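From: Laiba Gilani
To: Cornlow Walkers & Wellness list
Subject: Re: [cornlow-well] dry mouth at night, anyone?

Gervasio Arancibia wrote:
> Since they put me on the new allergy tablets I wake up at 3 a.m.
> with my tongue stuck to the roof of my mouth. I drink a big glass
> of water, go back to bed, and then of course I'm up again at 4:30
> for the other reason. Has anyone beaten this? My wife says I've
> started snoring too, but she has said that for 30 years.

Oh Gervasio, you have my full sympathy! I had this all last winter and it drove me up the wall. Mine was also tablets (a different kind, for my bladder of all things) and it took me months to put the two together. I just thought the bedroom was stuffy.

First thing, please ring the pharmacy before you try anything clever. I talked to Tariq Qureshi at the one on Kuruc Street and he asked what time I was taking mine. Bedtime! He had a word with my doctor and they moved it to breakfast, and that alone got me through to 5 most nights. Yours may be a different story, so do ask, and don't just stop taking them.
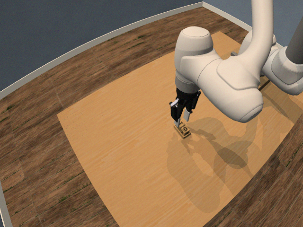
Second thing was the big glass of water. I did exactly the same as you and it only bought me a trip down the hall. Now I keep a little cup by the bed and take a sip, swish it, swallow, done. I also gave up the minty mouthwash with alcohol in it, which stung like mad anyway, and switched to a plain one.

Sugar-free gum after supper is good if your teeth are up to it (Shamim Hashmi swears by the lozenges, I find them chalky). And I run a small humidifier from December until the heating goes off. You do have to clean it, mine got slimy in a week the first year, yuck.

Do tell your dentist as well. I didn't, and I had two new cavities at my next checkup after 18 years without a single one! She put me on a stronger fluoride toothpaste and wants me back more often.

As for the snoring, if you're sleeping with your mouth open that would dry you out too, so mention it to the doctor. Your wife may have a point, sorry!

Haris, are you still bringing the flasks for the Stekach walk? I can do the ginger tea if not.

Laiba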